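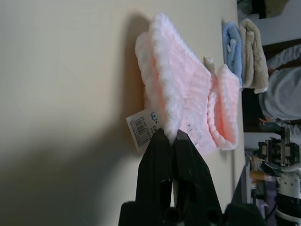
Gesamcombe Swimming and Fitness Center adds early hours and a beginner rowing program

PRILTHAM – The Gesamcombe Swimming and Fitness Center will open its doors at 5:30 in the morning starting in August, and it will offer for the first time a rowing program for adults who have never rowed before. The new program is called Clekley Start, after the lake where the last lessons take place.

The center has served the town of Priltham and the villages near it for 36 years. It began with one pool and a small room for gymnastics. Today it has two pools, a weight room, a hall for group classes and a separate room with rowing machines, which was finished this spring.

"Many of our members go to work early, and they have asked us for a long time to open before six," the center said in a statement. "We are glad that we can now say yes to them. We also wish to welcome people who think that sport is only for the young and the fast."

Clekley Start lasts 12 weeks. In the first part, participants learn the basic movement on the rowing machines, always in small groups with a coach. Later they go on the water at Clekley Lake in wide and stable boats for four rowers. No experience is needed, but each participant must be able to swim two lengths of the pool without a stop. Those who cannot do this yet are invited to join the adult swimming class first – the price of this class will then be taken off the price of the rowing program. 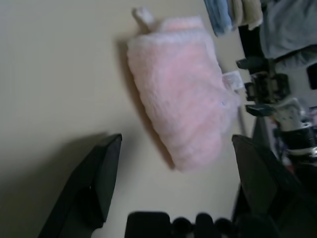
Soft and pink, on a pale surface.

The rowing machines and the boats were supplied by Liao Rowing, a family company which has worked together with the center on its school courses. The company will also check the boats before each season and train the coaches in their care.

With the longer hours, some parts of the timetable will change. The large pool will be kept for lap swimming until 8 in the morning. Water exercise for older members moves to the small pool, where the water is warmer, and the children's lessons stay in the afternoon as before. The weight room will be open during all hours of the center.
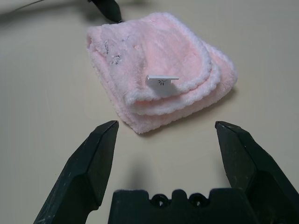
Monthly members do not pay more for the early hours. Visitors with a single ticket can also use them, at the same price as in the rest of the day. For Clekley Start there is a separate fee, and members receive a discount of a quarter. The fee includes the use of the boats, a life vest and the bus from the center to the lake.

Places in the first course are limited. Registration is open now at the front desk in Priltham, and the full timetable can be picked up there or requested by telephone. A second course is planned for the spring.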